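The roof money came to 2000 in the end. Sorcha Ó Gríofa wrote the figure at the bottom of the page and drew a line under it. The roofer from Boltau wanted 700 more.

She had kept the books at the Hokuldale church for longer than she had meant to. In January the heating bill came, and after it the insurance, and every year she moved the same money from one column to another and back.

Henrik Lenz let himself in by the side door and sat down across from her. He still had his coat on.

"How short are we?" he said.

"Seven hundred. We could take it from the mission fund."

"That's promised to the shelter."

"I know what it's promised to. I wrote it down."
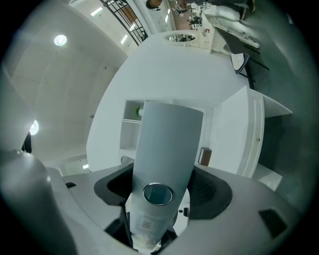 *A pale gray tumbler with a small printed label.*

He turned the ledger around and read it slowly, with his finger on the page. He stopped at a line near the top.

"What's Tiedemann?"

"The old bequest. It's for the organ."

"We don't have an organ."

"We have an organ fund. There's 500 in it."

Henrik thought about this. Mrs. Tiedemann had taught him in Sunday school and had once made him stand in the hall for lying about a psalm.

"Is there family we could ask?" he said.

"A niece. She moved away, but I have a number."

"And if she says yes, we still need two hundred."

"I can count, Henrik."

He took out his checkbook and felt in his coat for a pen. Sorcha pushed hers across the table. Then she picked up the phone and dialed the niece, and while it rang she wrote "organ" on a clean sheet of paper and left the space beside it blank.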